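Feb 15, 2019
By Thaddäus Wallner

How Long Does Bread Stay Fresh? A Storage Test

Our group wanted to know which way of storing bread at home keeps it soft the longest. My grandmother keeps hers in a cloth bag and my roommate keeps his in the fridge, and they can't both be right.

We bought plain white loaves from the Jitmont bakery in Wudstead, each sold as 500 grams. The loaves were cut in half and stored four ways: in a cloth bag, in a closed plastic bag, in a bread box, and in the fridge. The first round was in November and we repeated it after the break.

Each day we cut one slice from every half and weighed it. Then we put a small weight on the slice for 15 seconds and measured how far it sank. A stale slice hardly sinks at all.

The fridge bread went hard first, even though it lost very little water. Our textbook says this is the starch changing, and it happens faster in the cold. The cloth bag gave a good crust but a dry middle by the third day. The plastic bag kept the bread soft the longest – but it was also the first to show mold. The bread box came out between the two.

We also asked students in our dorm how they store bread, and got 70 answers. Most used the bag it came in.

The weak point is the kitchen itself. The heating was off on two nights of the first round, and we only wrote down the temperature in the second.

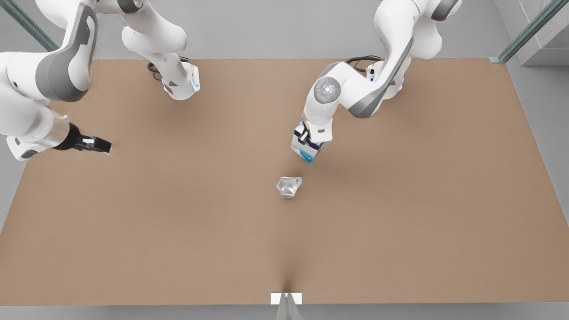
A second problem is the slices. We cut them by hand, and some were thicker at one end, which changes how far the weight sinks. Next time we would ask the bakery to slice the loaves, even if sliced bread dries out sooner.

Recent reports
Hard Water in Wudstead Homes
Growing Cress Under Colored Light
Bus Delays on the Musside Line

Comments

Cha: Did you try freezing it? I freeze half of every loaf and toast it.

T. Wallner: No, we ran out of loaves. It would be a good fifth group.

breadbox_fan: Rye would give you very different numbers.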